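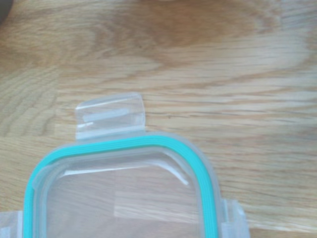

Food container lids start to smell long before they wear out, and the smell nearly always comes from the seal. Grease and tomato sauce get under the gasket and stay there through wash after wash. Lay the lid flat on the counter with the flaps folded out and look at the gasket closely. On a lid with a teal silicone band like this one, fine grooves run the length of it, and each groove can hold a thin line of food. A clear lid can look clean in the middle and still need work at the rim.

Taking the gasket out

Use the handle of a teaspoon or a wooden toothpick. Knives nick the silicone, and a nicked seal leaks. Start on a straight side, lift a short piece, then pull slowly around the corners. Some lids have a gasket that is fixed in place. If it will not lift with a gentle pull, leave it in and clean it with a soft toothbrush.

Washing

Soak the gasket in warm water at 140 degrees or less with a spoonful of baking soda. Half an hour is enough for most smells. Curry and fish may need a night. Rub along the grooves with the toothbrush, rinse, and squeeze the water out between two fingers. Brush the channel in the lid too, and the fold of each flap, where crumbs collect.

Drying and putting back

Dry both parts fully before you put them together – overnight on a towel is best. Press the corners in first, then the straight sides. If the band bulges, it has been stretched or twisted, so take it out and start again.

I do our lunch boxes every 5 weeks. The old Asell set gets done more often – those lids hold on to onion. Store lids unlatched, apart from the boxes.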